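Kitchen > Slow Sundries > Loading and unloading

The dishwasher post I kept promising

Reading time: 5 minutes

I grew up in a house where the dishwasher was a person, and for most of my childhood that person was me. There was a plastic tub in the sink, a rack on the left, and a tea towel with the birds of the Top End on it that had been washed so often the birds were mostly a matter of faith. So when we moved to Brumcombe and the kitchen came with an actual machine under the bench, I spent the first few months rinsing everything by hand and then putting it in the machine anyway, which my husband very kindly let me do until the water bill arrived.

It has been 8 years now, and I have opinions. A few of you asked for them after the pantry post, so put the kettle on, because I'm going to go on a bit.

I'll begin with the bench, as that's where the trouble starts in our house. Mugs don't go from a hand to a rack. They go from a hand to the nearest flat surface and there they stay, getting a brown ring in the bottom, until somebody (me) does the rounds. For years I tried to fix this by nagging. These days I've given in and let the dishes gather near the window, mugs and glasses together, plates wherever they'll fit, and I do one proper load in the late morning when the sun comes through the blinds and the whole kitchen feels friendlier. I like the job in that light. I don't like it at ten at night with the overhead light humming, and I've stopped pretending I'll do it then.

I load the bottom first. I know plenty of people go top first, and my mother-in-law, who finally got her own machine at seventy-one, thinks I'm quite mad. But the bowls are what ruin a load. They lean on each other, they nest when your back is turned, and if you leave them till last you end up wedging them in at silly angles where the spray can't get inside. So bowls go in early, facing the middle, with a gap between each one that feels wasteful and isn't.
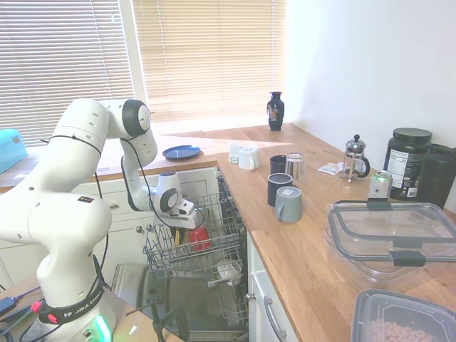

Cups and mugs go up top, and I try to get them leaning well over. A mug with a deep foot will hold a little pond on its bottom no matter what you do, and that pond will go straight down your sleeve when you pull the rack out. Tilt it as far as the tines allow and you'll lose most of it. Glasses I put along the sides, never in the middle, ever since I lost two good ones to a serving spoon that came adrift.

Which brings me to long-handled things. I went through a stage of standing every spoon and spatula up in the cutlery basket, and the tall ones stopped the spray arm dead. I'd hear it, too, a tock, tock, tock, and think "that's odd" and go back to my book. Lay them flat on the upper rack if you've the room, and give the arm a spin with your finger before you shut the door. It takes no time at all and I still forget every second load.

Now, wood. Our benchtop is timber, and I love it dearly, but it doesn't love a dripping rack. I put a folded towel down before I unload and I wipe along the wall edge afterwards, where the water creeps and sits. I oil it every August with a tin from Skonidar, the little hardware place past the roundabout, $5 a tin when I started and rather more now. And please, no wooden spoons or boards in the machine! I put my grandmother's Gurov board through once (I was tired, it was Christmas) and it came out in two pieces. I kept both of them. I use the smaller one for garlic.

Unloading is bottom first as well, for the sake of the pond I mentioned. I leave the door down for a while so the steam can go off, and then it's bowls, plates, cutlery, and the cups last of all, straight to the shelf by the kettle, where they'll stay for all of an hour.

I still wash a few things by hand. The good knife, the Adebisi teapot with the mended lid, anything with a painted pattern I'm fond of. I've even gone back to a tea towel with birds on it, though these ones are still bright. Next time I want to talk about the cupboard under the sink, if I can bring myself to open it.

Comments

Bottom first here too, and I've been told off for it in three different kitchens. Glad of the company.

The spray arm! Ours had been tocking for a month and I was about to ring a repairer. It was the fish slice. Thank you.

How do you get the white rings out of the timber? Mine has one right beside the sink and oil hasn't shifted it.

Please do the under-sink cupboard. I need to know mine isn't the worst.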